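Home About Archive Recipes Work Moans Contact

The robots have landed

6 December 2020

So it's finally happened, we've got robots at work. I've been putting off writing about it because I couldn't decide how I felt, and I still can't really, but Leanne has asked me three times if it's going on the blog so here you go Leanne.

Quick catch-up for anyone new: I'm in returns at Jarneck, in the big shed behind the tile place. Things come back from people's houses, we open them, decide what each thing is, and it goes in clean, bin or resell. In November they switched on the first Cladus arm on line two, and it now does the picking up and sorting that four of us used to do standing in a row.

The bits it finds hard are all the bits I'd have said were easy! Boxes that have been ripped open. Anything see-through. Tissues, oh my word, tissues. A nice square carton it'll shift all day long, but give it something scrunched up next to something slippery and it has a long think.

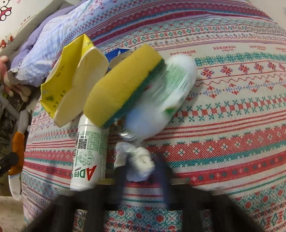 My job has changed more than I expected. I used to finish a shift with sore wrists and a head full of whatever was on the radio. Now I've got a stool and a screen, and when the arm isn't sure about something it asks me and I tap the answer. On my best day so far the line did 3,536 items and I got asked about 371 of them. My wrists are lovely. My eyes are like two boiled eggs by home time.

What I miss is the chat. You can't natter to Clegg when he's been moved over to Trundar (that's the packing side, other end of the building) and Leanne Tindall is on lates. Nobody's lost their job, and I do want to say that, but two people left before Christmas and I haven't seen an advert go up for either of them.

We did get proper training, two mornings of it, paid, with biscuits. I was dreading it and ended up quite enjoying myself. They're asking who wants to do the next level, where you learn to clear the faults yourself, and I've put my name down. So has Clegg, so at least I'd have someone to sit with.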